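The retry is not a plan

Every robot software stack I have worked on contains a function with "retry" somewhere in its name, and every team I have met is a little shy about how often it runs. Ours at Wirkside ran so often that somebody proposed renaming it "main."

I should say I like retries. A grasp fails, you back off, you look again, you go in from a slightly different angle. People do the same with car keys. My complaint is with what happens to a codebase once retries are cheap. The perception code gets a pose wrong, and the planner shrugs it off. The planner picks a silly approach, and the controller is told to be more forgiving. After 2,000 commits you have a system in which every module has been trained to expect the worst of its neighbors, a bit like a condo board.

We moved our logging over to Prelimico last September, mostly for the plots, and for the first time we could see where a task's time went. One job that should have taken 35 seconds was taking 70. The arms weren't slow. They were politely apologizing to each other in a loop, each waiting for the other to clear a shared stretch of table that neither of them was in. 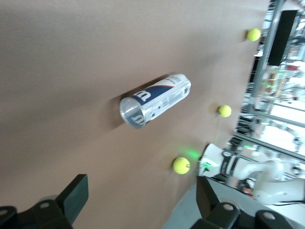 The fix was a dull one. We made each failure carry a reason, and a retry without a reason now stops the run and prints something rude. For two weeks our success rate looked terrible and morale went with it. Then people began fixing the things the messages named, starting with a stale transform older than half the team.

I'm told the next release of our planner will have a smarter retry policy, with a learned one to follow. Fine. I would like it to log why.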